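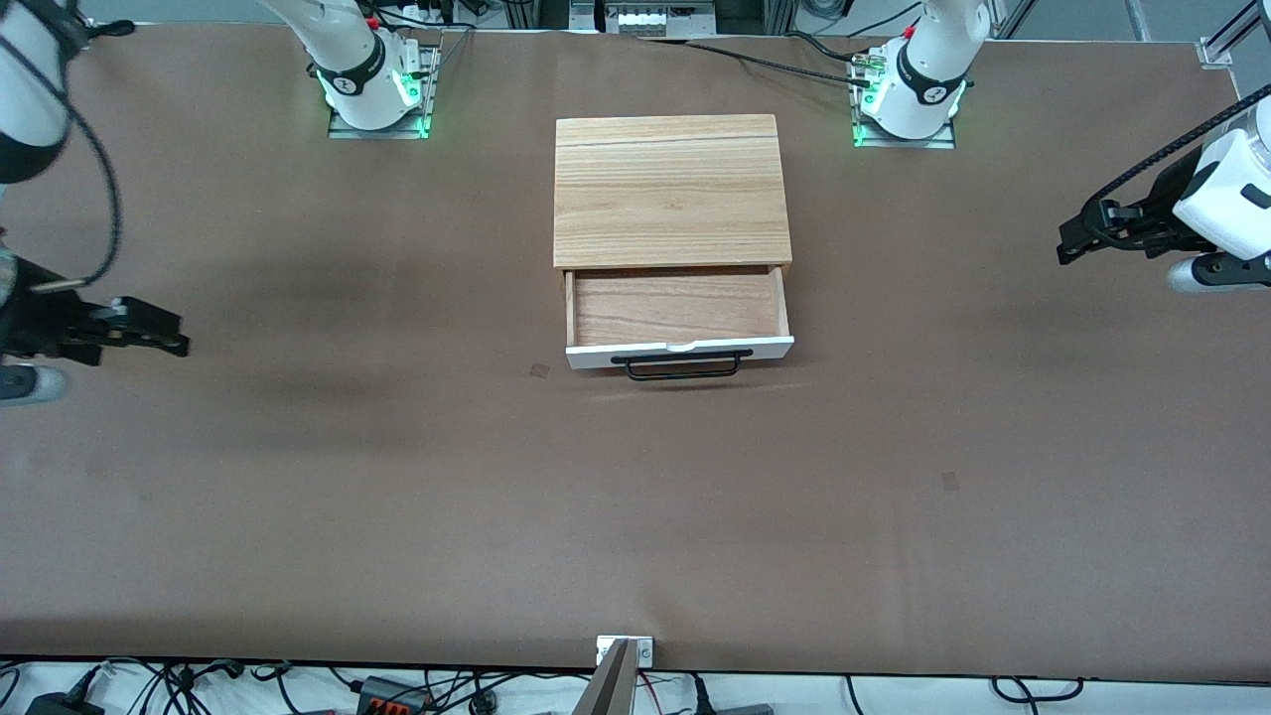
The drawer test. One small cabinet, two arms, one black handle.

I get asked at least once a week whether a robot can tidy a kitchen yet, usually by somebody standing in a messy kitchen. So I've been putting together this little gallery of chores as they look from the robot end of things. Click through, there's not a lot of housework glamour in it!

Drawers first, as they're in every room you own. I keep a running log of drawer attempts written up by other people, and it's at 221 now, with 212 of those marked as opened. Sounds great, right? Then you read the notes and find that "opened" covers anything from a full pull to a gap you could slide a butter knife into. Closing gets its own column, and I still haven't decided how to score a slam. Kausar Virk thinks a slam counts. My kids would agree with her.
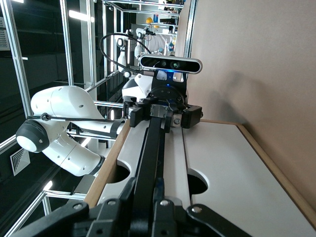 Two-handed jobs are where I get picky, because so much of real housework is two-handed and we hardly notice. Folding a sheet, shifting a full laundry basket, getting a shelf back on its brackets - you need both ends moving together or somebody drops theirs. A long black bar with a gripper at each end is the same sort of problem with the fabric and the swearing taken out, and I'd happily watch an hour of it. Stiff things are kinder than floppy ones, mind you. Ask me again when it's a fitted sheet.

So, can they do chores yet? My answer for July is some of them, slowly, if you clear the table first. I'd trust a pair of arms with a sock drawer before I'd trust them with the good glasses. The shop-floor folks at Valdovinos tell me they'd settle for a machine that restocks the screw bins and never sulks, and I think they'll get theirs before I get mine.

Dishwasher pictures go up next, once I've sorted them.

Posted 2019-07-23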